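The Slow Fault in the Wrist
Why a laundry trial at Nirken stopped at cycle 300, and what the log did and did not record

2024-01-27

The fault that stopped the garment-handling trial at Nirken did not trip an alarm. The controller reported normal status on both arms. Motor temperatures were within limits. The left hand had simply stopped closing when told to, on some cycles and not others, and the software counted each of those cycles as a completed grasp.

The trial was set up to measure endurance. A two-armed robot was to lift a garment out of a container, hold it clear, and put it back, 2,000 times, with an inspection every 200 cycles. The first inspection found nothing. By cycle 300 an operator had noticed that the right hand was doing most of the work, and the run was halted under the site's own rule for unexplained motion.

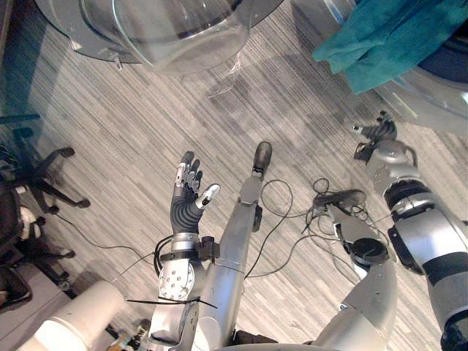

The two arms over the carpet at the Nirken test area, with the left hand open.

The cause was traced to a signal cable serving the left hand. It had been routed along the outside of the wrist and left with too little slack for the full range of rotation. At one end of that range the conductor was pulled tight against its connector. One pin lost contact for a fraction of a second, then recovered when the wrist turned back.

An intermittent contact of this kind is hard to find by looking. On the bench, with the wrist at its neutral position, the cable passed a continuity test nine times out of 9. It failed only when the test was repeated with the joint driven slowly through its travel and the meter left connected.

The second half of the problem was in the software. The hand controller, supplied by Grosten, holds the last valid finger position when it loses a reading. That is a reasonable choice for a hand carrying something fragile, where a sudden release could cause damage. In this case it meant that a hand sitting open could go on reporting a position it had been in several seconds earlier. The trial program checked the reported position and nothing else.

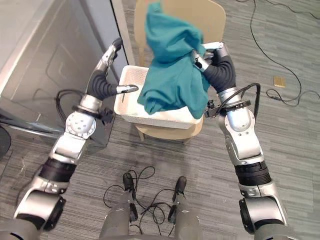

Cloth made the error harder to catch. A rigid part that is not gripped will fall or stay behind, and a scale or a beam sensor will show it. A garment held by one hand still moves and still leaves the container. The program's test for success was that the cloth had been lifted, and one working hand was enough to pass it.

No one was hurt and no equipment was lost. The review by Thakur, which handles safety assessment for the site, still classed the event as serious. Its reasoning was that the emergency stop circuit and the hand signal shared a cable run for part of their length. The stop circuit is wired to fail safe, so a break there would have halted the arms. Damage to the insulation could have had less predictable results.

Three changes were made before the trial resumed. The two circuits now follow separate paths. The cable at the wrist has a longer service loop, fixed at both ends and checked at the limits of rotation. The controller marks any held reading as stale, and the program rejects a grasp based on one.

The Grovberg site, which runs the same hands on a different arm, has inspected its own wrists and found one cable with similar wear. It was replaced. The endurance count at Nirken was reset to zero, and the first 300 cycles will not be included in the published results.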